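Forums > Small Workshops > Storage, Sorting and Tidying
Tags: bench clutter, parts trays, electrical odds and ends

Thread: One tray per job, or sort by type?

kaisu_v
I've been clearing out the back half of my shop since February and I've hit the part I was dreading, the electrical stuff. Screws were easy. Plumbing bits were easy (I threw most of them out). But the electrical drawer is switches, breakers, fuses, capacitors, connector blocks, half rolls of tape, and a lot of things I pulled out of dead machines because they looked useful.

My plan was to sort by type. All switches in one bin, all breakers in another and so on. I bought a stack of small bins, wrote labels, felt great. Then I went to fix the dust collector and had to open six bins to get what I needed, and afterwards everything sat on the bench for a week because putting it back meant opening six bins again.

So do you sort by type, or do you keep a tray for each job? Or both?

Kaisu Väisänen

eetu.s
By type, always. You had a bad week, that's all. If you keep things by job you end up with the same part in four places and you buy a fifth one because you can't find any of them. I did it the job way for years and when I finally emptied everything out I had enough terminal blocks to wire a school.

The trick is fewer categories. You don't need a bin for each kind of switch. Mine are: switching, protection, wire ends, tape and ties, mystery. Mystery gets emptied once a year.

LudmilaM
I'm going to disagree with Eetu a little. Type is right for storage. It's wrong for the bench. Those are two different places and I think people mix them up.

In my shop the bins live on the wall and they are sorted by type, same as his. But when I start something I take an empty tray, walk along the wall, and pull everything for that job into it. The tray goes on the bench. When I get called away for dinner the tray goes on the shelf with a bit of masking tape on it saying what it is. Then the bench is clear and I haven't lost anything.

The rule is that a tray can't stay on the shelf longer than a month. After that I'm clearly not doing the job and it all goes back on the wall.

eetu.s
A month! I've seen your shelf, Ludmila.

LudmilaM
You saw it in a bad year.

heikki_k
Joining in because I went through the same thing. I'm with the tray people. What made it work for me was getting trays with a raised rim and round corners, so small parts don't roll off and you can sweep a finger around the inside to get the last screw out. Square corners are miserable, you'll be digging washers out with a pencil.

And get a bright color. I had gray ones at first and gray ones vanish on a bench. So do small dark parts inside them.

kaisu_v
OK, the color thing makes sense, my bins are all gray too. What size, Heikki? And do you divide them up inside or just let things lie?

heikki_k
Just let things lie. I tried dividers and all they did was decide for me how big my parts were allowed to be. A roll of tape never fits in a divider.

Size, I'd go for something you can lift with one hand when it's full. If it's bigger you'll start putting two jobs in it. I know this because I have done it and then I couldn't tell which fuse belonged to what.

ewurabena
Hi all, I've been reading along. I teach an evening repair class and we use trays for everybody, one each, so I've got opinions!

First, I agree with Heikki, no dividers. Second, keep the number of things in a tray low. People load them up like a buffet plate and then they're stirring through it all evening. Third, the tape goes in the tray too. I used to keep tape on a hook by the door and I swear I walked a mile a night fetching it.

This is the sort of load I mean: 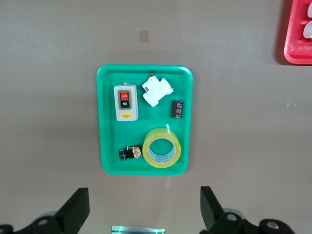
Green tray with an on/off push-button box, a breaker, a capacitor and the packing tape.

I like being able to see the bottom of the tray between things. If I can't, I'm carrying too much.

kaisu_v
Oh, that green is good. And the red OFF button really jumps out. I think I'm sold on bright trays at least.

eetu.s
Looks tidy, I'll give you that. But packing tape next to a breaker? I hope that's for closing a box and not for the wiring.

ewurabena
Ha, yes, packing tape is for packing! Labels, bags, boxes. Anybody in my class who puts it near a conductor gets sent to make the coffee.

LudmilaM
While we're on it, Kaisu, please go through your capacitors before you put them in any kind of bin. The larger ones from old machines can hold a charge. I make sure they're safely discharged before they get stored, and if I don't know where one came from it doesn't go back in anything. Same with old breakers really. If it came out of something that died, I don't trust it to protect something that's alive.

kaisu_v
That would get rid of a third of the drawer. I've got a coffee can full of capacitors and I couldn't tell you where a single one is from.

heikki_k
Then the coffee can is your mystery bin and you know what Eetu does with his.

eetu.s
Take them to electronics recycling, please, not the kitchen trash.

And fine, I'll bend this far – bins by type on the wall, trays for whatever's on the bench. I still say the wall comes first. A tray system with no wall behind it is a drawer with a handle.

LudmilaM
I'll take it. That's what I said in my first post, by the way.

kaisu_v
Thanks everybody. I'm going to merge my bins down to Eetu's five, return the ones I haven't opened, and get four bright trays. The dust collector switch gets the first one. Does anyone have a good way of labeling trays that doesn't leave goo behind? Masking tape has been fine for a few days but after that it bakes on.

ewurabena
Clothespin on the rim with a scrap of card. We've used the same pins for ages and the cards just go in the recycling.

Contact the moderators | Copyright 2026 Small Workshops Forum | Back to top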